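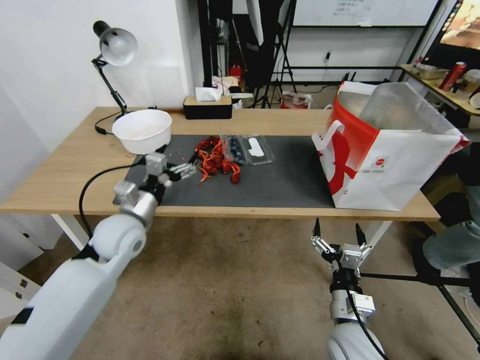 Progress report: end effector comparison for food table clearing
Prepared for the Rirnwood equipment program
January 7, 2019

Status

The comparison is on schedule, with one item carried over from December. Both hands have been run on the two-arm platform at the Kodness site. The left arm carries the multi-fingered hand and the right arm carries the parallel two-finger gripper. Both arms use the same controller and the same operator station, so the results below reflect the hands and their mountings.

Work completed

The test plan called for 600 grasp attempts across three item groups: food scraps, lidded containers and bags. By the end of December, 313 had been logged and checked. The remainder are mostly scraps, which take longest to reset between attempts.

Findings to date

Scraps. Crustacean shell is the hardest material in the set. It is irregular, it breaks under load and the small fragments spread over the mat. The multi-fingered hand gathers a pile in fewer passes. The two-finger gripper places single pieces more accurately but leaves the fine fragments behind. Neither hand clears the mat to the standard in the plan, and a wiping step will be needed.

Containers. The two-finger gripper is the better choice for clamshell packs. The multi-fingered hand tends to flex the lid when the thumb closes late, and on several attempts the pack opened during the lift. Lowering the closing speed by 40 per cent reduced this, at a cost in cycle time that we have not yet measured properly.

Bags. Paper handles that fold forward are easy for either hand to reach. Handles that fall inside the bag are not, and the overhead view gives poor depth on foil lining. We have moved these attempts to the end of the schedule.

Issues

Cable routing on the left arm limits wrist rotation near the edge of the table. The Jurić cable clips ordered in December are a partial fix – they hold the loop clear of the forearm but not of the table edge. A longer service loop is being made up.

Fingertip pads on the two-finger gripper were replaced once. Shell had cut the surface of the first set. The Henora pads now fitted are softer and grip wet items better, but wear has not been tracked long enough to report.

Next period

Complete the scrap attempts with the new cable loop fitted.
Repeat the container runs at 2 closing speeds and record cycle time.
Trial a side camera for the bag attempts.

No change to the budget is requested. The spare pads were charged to consumables.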